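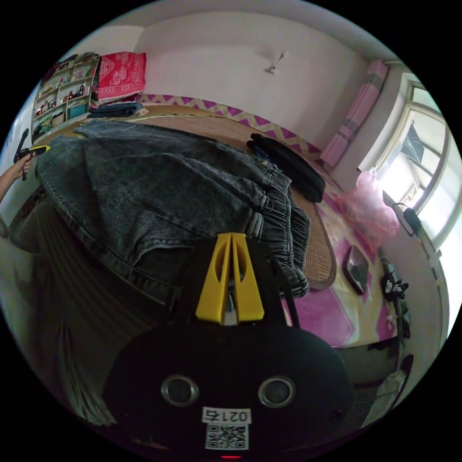 Gray acid-wash jeans with elastic waist, on the Nakside woven mat.

26th November
By Davoud Parsa

Search products Go

Besik pull-on jeans, gray acid wash

These jeans are made for people who don't like a stiff waistband. The waist is gathered on elastic, so you pull them on and there is no button to close. The color is a dark gray with pale speckles, and every pair comes out of the wash a little different, so please do not expect yours to match the photo exactly. The seam on the leg is sewn with pale thread, and it shows well against the gray.

The cloth is soft from the first day. Wash inside out in cool water, up to 70 times before the speckles begin to fade, according to our test in the Claresgate workshop. Please do not iron the waist. Fold the legs together first and then lay the waist flat on top.

We have 200 pairs in this color for November. Each customer can order 2 pairs. If you are between sizes, take the smaller one, the elastic is generous.

The rattan mat under the jeans is sold separately by Tran. It is for sleeping in the hot months and it must be rolled, never folded. The pillow and bed cover are not for sale.

Shares 14 Comments 3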